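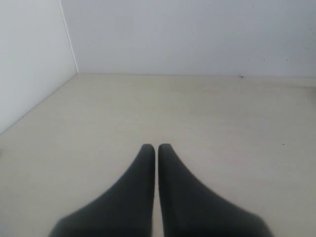

Gripper over a pale floor

Tours & Day Trips > Water > Litthorpe area

Is the half-day sea cave kayak trip at Litthorpe OK for someone who hasn't paddled since summer camp?

kneedeep_in_june

My sister booked us on the Plenholm sea cave trip as a birthday present, which tells you how much attention she has paid to me over the years. It's $209 for the pair of us, and the confirmation says "moderate fitness required." I walk to the bus. Is that moderate?

Mostly I want to know what happens if I tip over, whether they put beginners in doubles, and what you wear on your feet. The packing list says "suitable footwear" and leaves it at that. We're going in May if it matters. I'd also like to know about lunch, but I realize that's a lower priority than drowning.

3 replies

Narnulex

Did this one last spring with a bad shoulder and a worse attitude. You'll be fine. The paddle out to the first cave takes 40 minutes at the pace of the slowest boat, and I can tell you that pace is gentle, having set it.

They put you in a double unless you ask for a single. Don't ask for a single. The heavier person goes in the back and steers, the other one goes in front and gets blamed. They're sit-on-top boats, so if you go over you just fall off the side. The guide makes everyone practice climbing back on in the shallows before you leave the beach, so you'll have been in the water before there's any chance to be scared of it. It's undignified, but so was everybody else.

Feet: old sneakers with laces. Flip-flops will be in Portugal by evening. Water in May is cold enough that you should say yes to the wetsuit, and get there early because the mediums go first.

Lunch is a granola bar. Eat before.

gullhater43

its fine my kid did it

kayaked_once_badly

I'd agree with most of the first reply, except that the way back is harder than the way out. The wind tends to get up after noon and you have it in your face past the point. It isn't dangerous, the guides stay close and one of them carries a tow rope, but your arms will have opinions by then. If you can switch to the 8 a.m. start, do. They let us change over the phone for free, though that was a while back and you should check.

Also, the caves depend on the swell. On our day we got into 2 of them and looked at the rest from outside while the guide told us how nice they were. Plenholm doesn't refund for that - it's in the booking terms, in the part you scroll past. If caves are the whole point of the gift, ask them the night before what the forecast looks like.

Skip the photo package. I have one picture of my own hat.

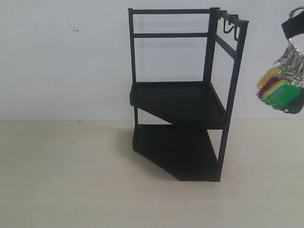

Can I bring my phone on the kayak?

Bring it in a waterproof pouch on a lanyard, tucked inside the life vest. The boats have a hatch, but it isn't dry, and the guides won't carry phones for guests.

kneedeep_in_june

Thanks, all. Moved us to the 8 a.m. and found some sneakers I won't miss. My sister has already claimed the front seat.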